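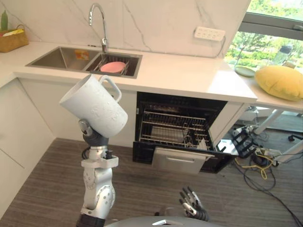
Re: white pitcher, top rack or bottom?

July 2, 2018
From: Yae Kuroda
To: Drellumbridge kitchen list

> Does anyone put their plastic pitchers through the dishwasher? Mine has
> a raised pattern all over it and I can never get the grooves clean by
> hand. Also, where do you let things drain if both basins are in use?

I do, and I have for years, though I went back and forth on it at first and my sister still thinks I'm reckless! Check underneath for a dishwasher mark, and if there is one, put the pitcher upside down on the top rack, well away from the heating element. Embossed ones like the white one do hold on to tea and juice in the pattern, so before it goes in I give mine a soak of 20 minutes with a spoonful of baking soda and then a going-over with an old soft toothbrush. Mine came from Prantl and it has kept its shape beautifully.

As for draining, I'm very fond of a double sink with the dish rack set right down in the right-hand basin, the way you see it with the pink plate. The drips go where they should, the counter stays free, and you still have the left side for washing — or for a pitcher that needs its soak. Lift the rack out now and then and scrub under it, though. I let mine go until September one year and was sorry.

If anybody has a good trick for cloudy plastic, please write, I have 2 old jugs I can't bear to part with.

Warmly,
Yae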